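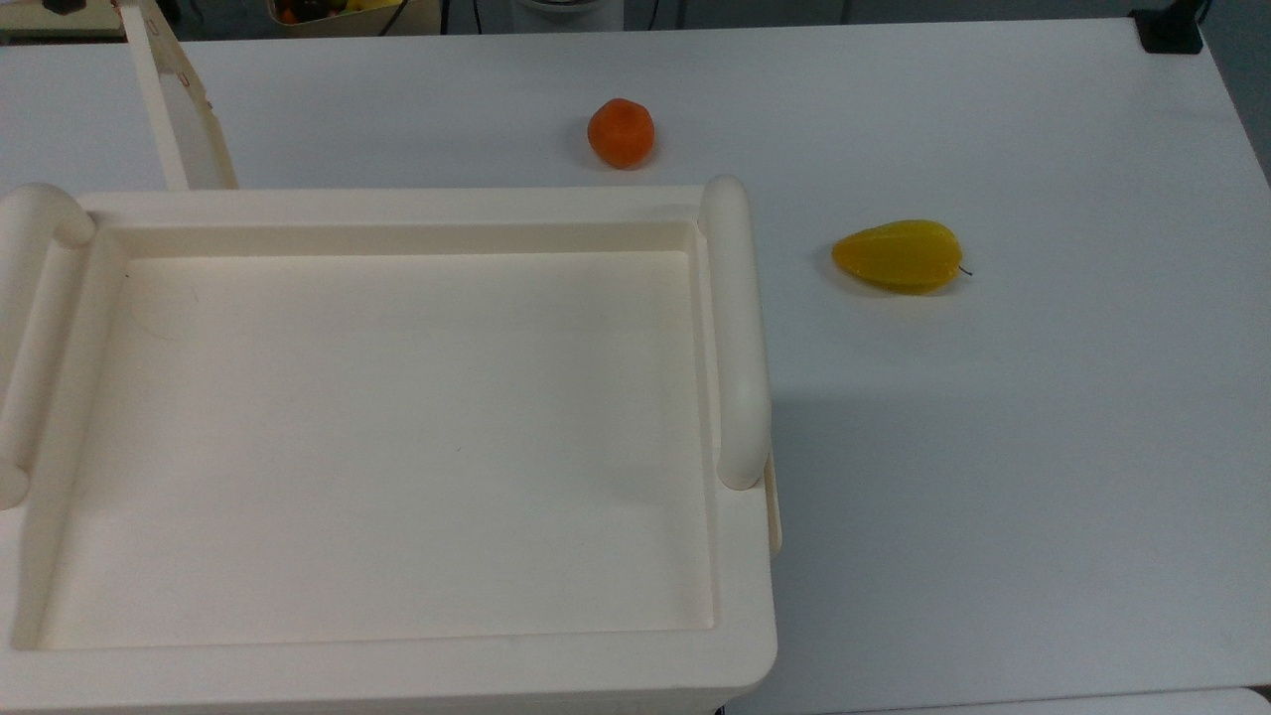 At the Koltelel workshop in Rornden, the morning starts at the fruit table. Before the robots came, three people packed sample trays by hand, and they talked the whole time. Today the same three people prepare the work for the machines. They put the fruit in its place, start the run and write down each failed grasp.

The company's log for July shows 1,687 runs, and 86 of them needed a human hand. "I was afraid for my job, and now I am more afraid of the paperwork," says one operator, who has worked here since the opening.
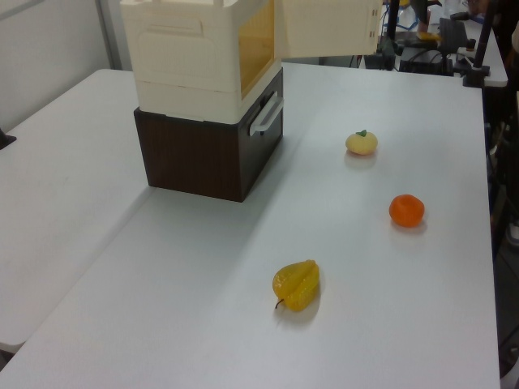
Her back hurts less than before, she says, but the day feels longer. Lunch is no more at a common hour, for the runs come in blocks of 50 and one person must always stay. The workers have asked for a shared break, and the management in Droston promised an answer before autumn. Until then they eat in turns, and the one who stays turns on the radio.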